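Rapport d'avancement à la fondation Traretti
Projet « Lire à voix haute », bibliothèque associative Tijani
Période : de janvier à juin
Rédaction : Chiamaka Wike, coordination

Vous nous aviez demandé un rapport « bref et concret ». Le précédent faisait dix-neuf pages, dont quatre d'annexes sur le chauffage. J'ai compris le message.

Les prêts d'abord, puisque c'est la ligne que votre conseil regarde. Le semestre se termine à 1 671 prêts de livres audio et d'albums. Zainab Anozie précise que les renouvellements y sont compris, ce que j'aurais volontiers passé sous silence, mais elle relit ces pages avant moi.

Les ateliers de lecture ont démarré en février avec 5 groupes. Il en reste quatre : celui du midi a fusionné avec celui de 17 heures après quelques semaines où l'animateur lisait surtout pour lui-même. Il garde un excellent souvenir de Maupassant. Les participants du soir, eux, réclament des polars et les obtiennent.

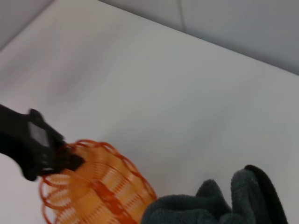
Le panier orange.

Côté enregistrements, nous avions promis dix textes lus par des habitants du quartier. Huit sont terminés et disponibles au prêt. Le neuvième attend que Lawal Briggs retrouve sa voix, perdue lors d'un mariage, et le dixième est bloqué par une question de droits : l'éditeur nous répond avec une grande courtoisie et une lenteur assortie. Nous avons prévu un texte de remplacement, du domaine public, donc sans éditeur courtois.

Le logiciel de catalogue Plulo a été installé en mars. Il fonctionne. Il classe encore les contes pour enfants sous « droit fiscal », erreur signalée deux fois au prestataire, Asance, qui l'a qualifiée d'« intéressante ». En attendant, Chukwuemeka Babalola corrige les notices à la main le matin, avant l'ouverture. 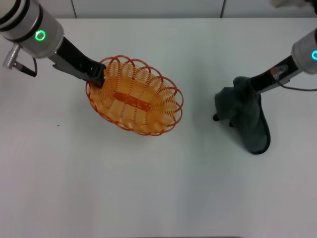

Pour le budget, les dépenses suivent le prévisionnel à deux exceptions près. Les casques audio ont coûté plus cher que le devis, le modèle retenu ayant disparu du catalogue le jour de la commande. La formation des lecteurs a coûté moins, Ladi Okonkwo ayant refusé d'être payée pour la seconde séance au motif qu'elle s'était trop amusée. Nous demandons votre accord pour transférer la différence d'une ligne à l'autre — le formulaire est joint, signé cette fois au bon endroit.

Reste le retard sur les lectures à domicile. Elles devaient commencer au printemps, elles commenceront en septembre. Il nous manque encore une assurance, et l'assureur souhaite savoir quels risques présente un roman.

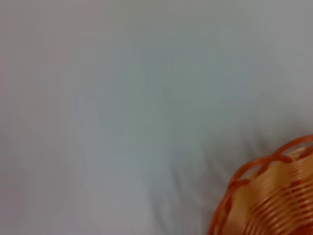 Le report des lectures à domicile modifie-t-il le montant demandé pour la seconde tranche ?
Le montant reste identique : les frais de déplacement non engagés au printemps serviront à l'automne, sur le même poste.

Prochain envoi de chiffres en décembre, annexes sur le chauffage uniquement sur demande.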